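No, the robots are not coming for your laundry

Finbarr Horgan
21/10/2018

Third time this month somebody sent me the clip of the machine folding a towel. Yes, I have seen it. Look at the corner of the screen next time, where it says how much they sped it up.

So. Can machines do chores yet. My answer is no, with one big exception I'll get to, and the exception is why I'm writing this at all.

Start at home. I bought a Rollari in May, the floor one, 386 dollars on sale. It does the hall fine. It does the kitchen fine if I pick up the chairs, the mat, the dog bowl and the phone cord first. By then I have done most of the job. Orla Geraghty next door has the same one and keeps it in a closet. She sweeps. Takes her maybe five minutes and she gets the corners too.

Dishes are worse. Every plate a different size, a fork stuck under a pan, a glass with a chip in it. You'd deal with all that without waking up. A machine has to work out what each thing even is, and then where to grab it, and then how hard. Ask one to empty my dishwasher and I'd want to be in another room.

Now the shop floor. I put in eleven years at Kavanagh, packing and then maintenence, and we had arms on the line before I got there. Good arms. One of them lifted the same tray off the same spot maybe 2,000 times a shift. But move the tray over a half inch and it would close on air and carry on like all was well. So we bolted everything down. Jigs, stops, pins, a painted line for the cart. People came through on tours and said wow, smart robot. The smart part was the table.

Which is my exception. If you fix the world in place first, the machine can have the job. Lab work is the best case I know of. A 96-well plate has its wells in a neat grid, eight by twelve, and you can give it a holder, fasten the holder to a board full of evenly spaced holes, stick a label on the corner so everbody agrees which well is A1.

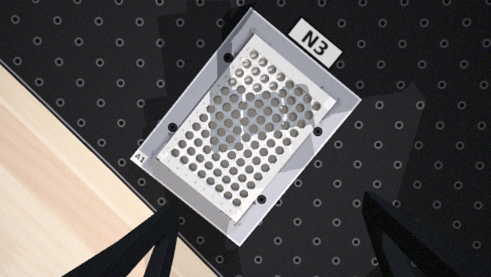 Nobody's kitchen works that way and I don't want mine to. Imagine it – a labeled spot for every cup, the kids told to put the cereal back on its pins.

The sales guys skip this. Stiden had a rep at the trade show telling people a home arm was "basically the same problem" as a factory arm. Same motors, sure. Different problem. At work you get to rebuild the room around the machine and spread the bill over a few years of trays. At home the room is already full of your stuff, and it moves.

Will it change? Probably. I've been wrong before, I said nobody would talk to a speaker. But show me one going through a basket of mixed wash for 30 minutes, normal speed, no cuts, somebody else's basket. Then I'll look at prices. Until then I'm folding my own towels, and the Rollari can have the hall.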